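4. Laying out your parts before the build

Good, you've reached the fun bit! Before anything goes into the motherboard, every part gets a home of its own on the holder plate. It takes ten minutes and makes the rest of the build a pleasure.

4.1 Clear the bench and wipe the plate with a dry, lint-free cloth.

4.2 Touch bare, earthed metal to discharge any static, or clip on your wrist strap. Do this again whenever you come back to the bench.

4.3 Take the processor out of its packaging, holding it by the edges only. Lower it into the square holder with the metal heat spreader facing up.

CAUTION: Never touch the contacts on the underside. If you drop the processor, stop and check it under a good light before going any further.

4.4 Stand each memory module upright in a narrow slot holder. Let it slide in under its own weight (it's very satisfying when it does) and don't press on the chips.
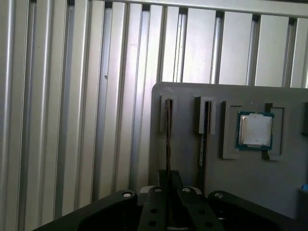
4.5 Press lightly on each corner of the processor in turn. If it rocks, lift it out and lower it in again until it lies level. A fingerprint on the heat spreader does no harm at this stage, as you'll be cleaning it in section 6 before the paste goes on.

4.6 Write down the markings from each part on your build sheet now, while they're all easy to get at. You'll be so glad of this later!

NOTE: Mereana Te Moana, who tested this guide, likes to fill the holders from left to right in the order she'll fit the parts. Any order works, as long as you stick to it.

4.7 Cover the plate if you're leaving it overnight.

Go on to section 5, Opening the socket.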